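Planning a small arm budget for brick handling: what am I forgetting?

Asked by Laine Pētersons
10 Nov 2025
Tags: grippers, budgeting, small arms, masonry
3 answers

Hi everyone, and thanks in advance for reading, because I know I go on a bit.

I teach an evening building-trades class in Purnulham and I've been given a small pot of money to set up a bench where students can program an arm to pick up and lay bricks dry, no mortar, just running bond on a tabletop. The idea is that they learn a bit about layout and tolerances and a bit about automation at the same time, and then they go and do it by hand and see which they prefer! The arm is already sorted (we have a Dunimier tabletop one that came to us with the room), so what I'm budgeting for is everything that goes on the end of it and around it.

My list so far is a set of replacement fingers at 195, a wrist camera with its bracket and cable at 382, and then bricks, which I can get free from a builder I used to work with. The total I've been given is 400 for this year, and then I can ask again in December for the spring term. So you can see the trouble. I can have fingers or I can have a camera, and I can't have both until the new year.

We do have the loan of a camera until the end of term, so I've been able to look at things up close in the meantime.

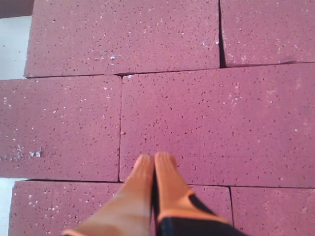
Closed fingers over the dry-laid courses, from the wrist camera.

The bricks are the ordinary pinkish-red ones, quite sandy on the face, with lots of little pits and white specks. They aren't all perfect and the gaps between them vary, and I rather like that for teaching. But it does make me wonder whether soft-tipped fingers will last, and whether I should be spending on something tougher from the start.

So my questions, if anyone has the patience: fingers first or camera first? Do rough bricks eat finger pads as fast as I fear they will? And is there some cost I haven't thought of that is going to come and bite me in March?

Thank you all so much. This site got me through buying a wet saw two years ago and I still tell people about it.

Laine

Answer from Eglė Bite
Accepted by the asker

Hello Laine, what a lovely class, I wish I'd had something like it when I was starting out.

Fingers first, and I'd say so even if the camera were half the price. You can teach an awful lot with no camera at all. Put a stop along two sides of your bench, a bit of angle or a straight batten screwed down, and have the students push the bricks up against it so the arm always knows where the stack begins. They'll learn more about tolerances from that than from any camera, and you'll have money left over. We ran a bench that way for a whole year before we bought anything that could see.

On wear, yes, sandy brick is hard on pads. Think of it as sandpaper that you're squeezing. I can't tell you how long yours will go for, it depends so much on how hard the students grip and how often they drag the brick instead of lifting it (they will drag it, bless them, all of them do). What I can tell you is that you should ask the supplier whether the pad comes off the finger separately. If it does, you buy pads. If it doesn't, you buy whole fingers every time, and at 195 a set that's your spring budget gone before you've looked at a camera. Please ask that before you order anything, even if it means waiting a week for the reply.

Then there's the weight of the thing. You don't mention what the arm is rated to lift. A full-size brick is heavy for a tabletop arm, and the rating has to cover the gripper, the fingers and the camera as well as the brick. Look it up in the manual and weigh one of your bricks on a kitchen scale. If it's over, you can still have your bench, but with half bricks or with brick slips, the thin ones they stick on walls. Slips are cheap, and the face is much the same for the students' purposes.

As for costs you've missed, here's what caught us:

Spare cable for the wrist. It flexes all day and it goes at the connector.
A brush and a small vacuum. Brick crumbs get into everything, and you don't want them in the joints of the arm.
A mat or a sacrificial board for the top of the bench.
Safety glasses, if the class doesn't have its own.
Delivery! I forgot delivery on my very first order and had to go and explain myself.

If you spend 195 on fingers you have 205 left, and I'd put most of that into pads and a spare cable and keep a little back. Then go to them in December with a term's worth of student work and ask for the camera on its own. One clear item with a price beside it is much easier to say yes to than a long list, in my experience.

Good luck, and do come back and tell us how it went.

Comment from Laine Pētersons
Oh this is wonderful, thank you. I hadn't thought about the weight of the camera counting against the lift at all. Going to weigh a brick tonight. I've emailed about the pads too.

Comment from Eglė Bite
Weigh 3 or 4 of them if you can, they vary more than you'd expect, and plan for the heaviest.

Answer from Žydrūnas Grigaitė

I'd go the other way, camera first. You already have fingers, even if they wear. Run them until they're no good and then replace them. The loaned camera goes back at the end of term and then your students lose the interesting half of the lesson.

382 out of 400 is tight, I admit. Check whether the price includes the bracket, because Tamura sell theirs separately and I got caught by that. Also check it will focus as close as you need.

Comment from Ülle Tamošiūnaitė
I like this in principle, but 18 left over for a whole term with evening students is asking for trouble. One dropped brick on a finger and the bench is closed until spring.

Comment from Žydrūnas Grigaitė
Fair. Depends how careful they are.

Answer from Liam Lynch

We have a Rerix arm so this may not all apply. We wrapped the finger tips in a bit of old bicycle inner tube, held on with a cable tie at the bottom. Costs nothing and when it gets chewed up you cut another piece. You do lose a little of the opening width so measure first. Would be worth trying before you spend on new fingers at all.

Also brush the bricks before class.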